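Skemer library opens again on Friday evenings

The town library in Skemer will stay open until 9 p.m. every Friday, starting in April. The longer hours were stopped two years ago, when the heating costs became too high for the town.

The change comes after 494 residents signed a letter to the town council. Many of them work in Iven during the day and return home after the library has closed.
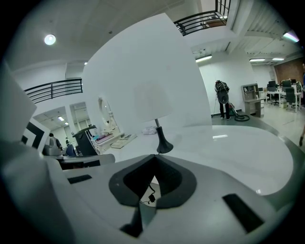

Page last changed: Friday, 4:10 p.m.

The extra hours will cost 3,599 a year. The furniture company Trustico has promised to pay the first year, and after that the council must decide again. The reading room will be open for the whole evening, but the children's section will close at 7 p.m. as before.

Readers can also return books at the Akgül bakery on the market square, where a return box has been in use since last fall. The box takes nearly 200 books a week.

Library cards stay free for everyone who lives in Skemer or goes to school there.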